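3.2 Storage of garments between wears

Figure 1. Folded and flat garments on a white tabletop.

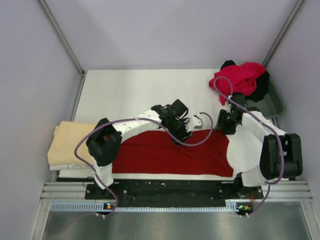
How long do people keep a garment out of the wash after wearing it? In our sample the answer depended mostly on where it was put down at night. Clothes left on a chair or bed end were washed after a median of 4 days, while clothes returned to a closet stayed in use far longer.

We collected laundry diaries from 152 households in Bernwood and Skoltgate. Each household kept the diary for 23 days in January and noted, for every outer garment, the date worn, the place it was stored afterward, and the date washed. Underwear, socks and work uniforms were left out. Diaries with gaps of more than two days were kept in the sample, but the missing days were not filled in.

Sweaters and trousers made up most of the entries. Respondents in Skoltgate, where more homes have a shared laundry room in the basement, washed less often and in larger loads. The difference held when household size was taken into account, though it was smaller for families with children under five. Jayasinghe's earlier interviews in the same district point to booking times as the main cause — a missed slot often meant waiting another week.

Folding practice was recorded separately. In 48 households one person folded everything, and these homes reported fewer garments washed without having been worn. Where several people folded, clean and worn items were more often stored on the same shelf, and some respondents wrote that they washed a whole pile when they could not tell which was which. A few used a hook or a separate shelf for clothes worn once. We coded these as "in between" storage, following the categories in the Skirus questionnaire.

Two limits should be noted. The diary was filled in by one adult per home, who may not have known what others did with their clothes. The study period was also cold, and heavy knitwear is aired more often than summer clothing. A second round in warmer weather would be needed before the closet result can be applied to the whole year.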